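Crumbs on the Lilac Plate

The bakery in Clotidton closed at seven and I got there at two minutes past, which is how most of my life goes. The woman inside was already turning the sign around. She looked at me through the glass, looked at my wet hair, and held up one finger. Then she came back with a paper bag and opened the door just wide enough to pass it through.

"Last two," she said. "They're from the September batch. I mean the September recipe. We're trying it out early."

I had no idea what she meant until I got on the bus and looked in the bag. Pumpkins! Two little striped ones, orange and cream, fat as babies, in a month when everybody else was selling strawberries. I shut the bag again quickly, as if the man across the aisle might ask for one.

I should explain about the table. When I moved into the apartment on Magsi Street I owned a mattress, a lamp and a box of my aunt's dishes, and for the first 25 days I ate standing at the kitchen counter. Then my sister got tired of hearing about it and drove over with her old white table in the back of her van. She had bought it from Sokberg years before and she'd always hated it, mostly for the faint gray lines. She said it was like eating on graph paper. I love the lines. I line things up on them when I'm on the phone. It took us an hour to get it up the stairs, and we had a fight on the second landing that we still bring up at holidays.

My aunt's box was the other half of the story. She had left it to me with a note taped on top, and the note said, in capitals, USE THESE. That was all of it. She had kept them wrapped for most of her life – for guests, for better days, for a house with a dining room – and I suppose she'd had time to think about that. I unwrapped every single thing the day the table came, newspaper all over the floor, and found the teal mug and the lilac plate right at the bottom, and they went into service that night with canned soup.

So that was where the pumpkins were headed. I came in, dropped my shoes in the hall, fed Fluko (he's a cat, and he was acting like it had been 1000 years), and went to the table with the bag.
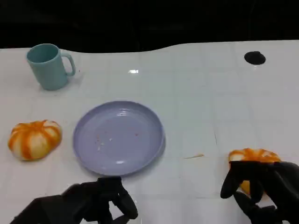
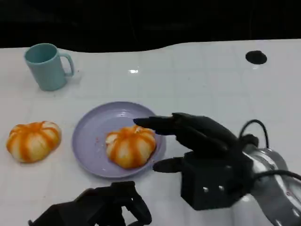
What do you do with bread that's too cute to cut?
Pull it apart with your hands, over a plate, starting from the bottom, and eat it the day you buy it.

That was my aunt's rule for anything with a face or a shape, by the way. Gingerbread men, chocolate rabbits, the swan made of choux pastry at my cousin's wedding. Start at the bottom and don't look it in the eye. I asked her once what to do if the thing had no eyes and she said then I had no excuse at all.

I didn't follow the rule, not right away. I sat there with my chin on my fist and admired them. They had those puffy lobes like a real pumpkin, and I kept thinking about whoever had shaped them, up at four in the morning probably, fussing over a stripe. And then I thought, well, I could keep one. I could put it in the freezer, just until September. I got as far as the freezer door. Inside were two bags of peas, a loaf I'd been saving since I couldn't remember when, and half of my own birthday cake, wrapped in foil with the date on it in my handwriting. 2022-06-11. Not this birthday. I stood in the cold air and read it again.

I'm 68 now. I ought to have told you that earlier, people tend to picture somebody younger when they hear about the mattress and the lamp. I left a big house for three rooms and I left most of my furniture in it, and everyone was very worried about me, and there I was with my head in the freezer, saving cake for who knows who.

The cake went into the trash. It made a noise like a brick. I felt terrible for a moment and then I felt fine and put the kettle on.

The telephone rang while the water was heating, and it was my sister, wanting to know if the table still wobbled. I said it had never wobbled. She said it had wobbled for her the entire time she owned it. I told her about the bakery and the one finger held up behind the glass and the last two pumpkins, and she went quiet, and I knew exactly what was coming.

"Two," she said.

"Two," I said.

"I could be there in twenty minutes."

She lives forty minutes away. I told her to drive like a normal person and I'd wait, and then I had to go and sit in the other room so that I could keep my word. Fluko came with me. We listened to the radio, a long program on canals, and I learned a good deal about locks that I've since lost again.

She turned up with her coat buttoned wrong and a jar of plum jam. She walked around the table once, pushing at each corner to see if it would move, and it didn't, and she didn't say anything about it. I found her a plate out of my aunt's box, the green one with the chip. She wanted the lilac. I said the lilac was mine. We are grown women and we had that argument for a good five minutes with the tea getting dark in the pot.

In the end we put both pumpkins on the lilac plate and set it between us and ate from opposite sides. She began at the top, of course. She's never listened to a rule in her life. There was something sweet in the middle, a little like chestnut, and neither of us could name it, so we each took another bite to check, and then another.

"You should've bought more," she said, with her mouth full.

"There weren't any more."

"You should've got there earlier."

I passed her the jam.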